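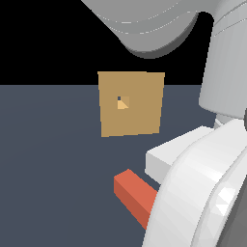
Why compare grippers in the simulator at all, when you could bolt each one on and try it? a reader asked under the last version of this section. Fair question! For me it comes down to bolts. Swapping a gripper on the real arm eats most of my morning, and in Oakley it's one line in a text file. I still do the real swap at the end, but only for the gripper that's left standing.

Section 4. Comparing two grippers in Oakley
Updated September 19, 2018

I'll use the Starkodska and the Sterska as the pair, which is what we had at Clutarmont when I wrote this up. Any two gripper models will do as long as both load without errors (see section 2 if yours don't).

Before you start

Save your scene under a new name. I mean it, the comparison script writes block positions back into whatever file is open, and I lost a very nice layout that way.

Steps

1. Open the scene and load the first gripper. Wait for the fingers to open all the way before touching anything else.

2. Put your blocks where the arm can get at them. Leave plain floor between them, more than you think you need. The housing behind the fingers is a lot wider than the fingers are, and it loves to clip a neighbor on the way down.

3. Turn gravity off for placement, then back on. If a block is hanging in the air when you hit Run, it'll drop and bounce and your first grasp is wasted.

4. Set the friction value for the finger pads. Use the same value for both grippers, even if the maker's sheet tells you one is stickier. You can play with that later, once you've got a baseline (I always want to skip this and I always regret it).

5. Pick your grasp height. I go for the lower half of an upright block, with both fingers at the same height. On a two-color block you can use the line between the colors as your guide and keep the pads under it, so it's easy to see from the close camera if you've drifted up.
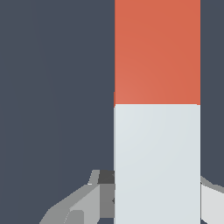

6. Close slowly. The speed slider goes way past anything sensible, so I keep mine at 73 and leave it alone for both grippers. Watch the contact readout: you want both pads to report touch at nearly the same moment. If one side lands well before the other, the arm is off center, so open up, nudge it over and try again.

7. Lift, hold, and put the block back down. Press Log after the hold and before you lower, or the entry comes out blank.

8. Repeat until you have a decent pile of grasps, then load the second gripper and go again from step 3. My full set is 229 grasps per gripper, which I leave going over lunch. For a quick look, far fewer will do.

Note: The camera views don't reset when you change grippers. The Sterska's fingers are shorter than the Starkodska's, so a close view that worked for one can end up staring at a block and hardly any gripper. Pull the camera back before you start the second run.

Caution: Don't change the time step halfway through! Contact behaves differently at a different step and the two logs won't match up, and the software won't warn you. If you do change it, run both grippers over from the beginning.

Reading the logs

Open both files side by side and look at the slip column first. Small numbers that stay small are fine. What I look for is slip that creeps up during the hold, because that block is on its way out of the fingers even if the lift got marked as good. Sort by that column and replay the worst few. If they all come from the same grasp height, go back to step 5 and lower it a touch before you blame the gripper.

Exporting the logs is covered in the next section.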